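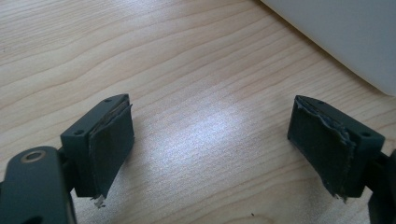
Ticket no. 149, page 1 of 1

Subject: Finger pads coming apart on hand-held gripper, table 2
Product: Vovow hand-held gripper, pair
Site: Pramside, packing hall
Opened by: Arif Barua
Priority: normal, please see my note on the quota
Status: open, waiting for parts

Description of problem

The pads on the inner faces of both fingers are torn. On the left finger the layers separate at the top edge and a small whitish piece hangs from the bottom corner. On the right finger it is worse, the edge is ragged and a strip is peeling outward. The finger blocks themselves look fine to me, and I found no crack in them.

The operators told me that small things turn in the fingers when they lift them. With big things they do not notice much. Two of them have started to squeeze harder to compensate, and one has pain in the thumb at the end of the shift. I ask you to treat this as part of the problem also, not only the pads.

What I tried

9:10 Opened and closed the gripper without any object. Moves smoothly, no noise from the joints.

9:20 Looked at the screws on top of the finger blocks. I did not loosen them, I was not sure if the camera must be set again afterwards. Please advise.

9:35 Pressed the loose layers back with my thumb. They stay for a few grips and then they lift again.

9:50 Asked if we may cut the hanging pieces with scissors. Answer from the shift lead: do not cut until support has replied. So they are still there.

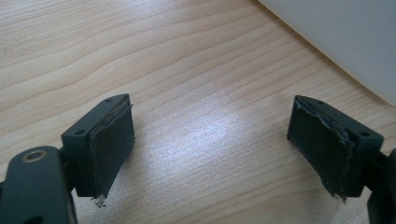

Both pads with the fingers open. The right side has the most damage.

10:15 Checked the log book. The last change of pads was written in February, and after this there are 540 recordings on the same pads. I could not find in the manual how many recordings a pad should last. If you have a number, we would like to write it on the wall next to the tables.

Reply from support (Gamage, first line)

Thank you for the report. Please do not glue the pads, and please do not cut them. New pads can be put on without removing the finger block. Could you tell us which objects are used at this table and how they are gripped?

Our answer

At table 2 we record the closing and opening of boxes. The operator has one gripper in each hand and does the packing work with the fingers of the gripper instead of his own. The recordings are used later to teach the packing arm in the next room. The objects are white plastic boxes with lid and black latches, small packages that go inside, and some loose parts.

The lid is hard for the pads, I think. It is wide and flat, and the fingers must hold it while the operator turns the wrist to find the position. When the lid touches the rim of the box, the force goes sideways into the pad. This is my own guess and I have not measured it.

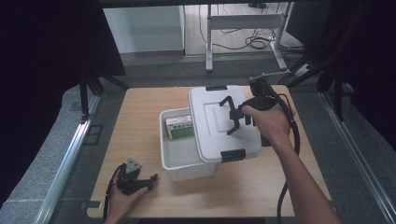

Table 2: lid held in the right-hand gripper, box open, small package inside.

You asked also about the daily quantity. The target is 100 recordings per operator and day. Before the grippers came, the same people packed boxes by hand for orders, and the quantity was higher, but it was a different type of tired. Now they must go slowly and the same way each time, and a recording where the object falls must be marked and repeated. With the damaged pads there are more repeats, and the repeats do not count for the target. That is the reason why people are upset with this ticket being "normal". I have asked our management to count repeats until the pads are changed. I have no answer yet.

I want to add one thing that is not technical. Several operators asked me if the arm will take over the orders when the recordings are finished. I can not answer this and I know that support can not answer either. But when the tool is broken and no part comes for long time, they understand it as a sign that their work at the table is not important. A short message with a delivery day would help more than you think.

Second reply from support

Understood. We have passed the question about the thumb to the person responsible for the handles. Pads are in stock in our warehouse. Until they arrive, please try the thin parts only, and grip them in the middle of the pad and not at the tip. Tell us how it goes.

Test with thin part

13:40 We took the black ring. The operator gripped it at the edge so that it stands upright between the fingers. She made several grips, with a rest between. I asked her to use only the force she would use with her bare fingers.

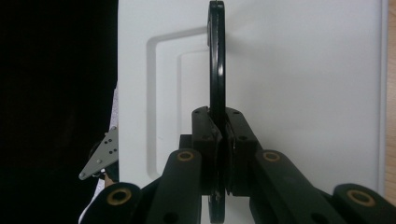 Bestthorpe Packing Group, Workplace Automation Team, Pramside

Result of the test, in the words of the operator: "It is okay if I go straight up. If I turn it I do not trust it." I think this is a fair description. For the ring we will continue, and for the lids we stop until the new pads are here. The operators from table 2 will help at table 1 in the meantime, in turns of 30 minutes, so that the hands can rest.

Open points

1. Delivery day for the pads. Please send enough for two pairs of grippers, table 1 will need them soon also.

2. Must the camera be set again when the screws on the finger block are loosened? Yes or no is enough.

3. How many recordings per pad before change?

4. Can the force be made lighter on the handle? See the note about the thumb.

5. From our side: decision about counting repeats. Arif Barua will write it in this ticket when it is known.

Please keep the ticket open after the pads are sent. Last time it was closed on the shipping and we had to make a new one.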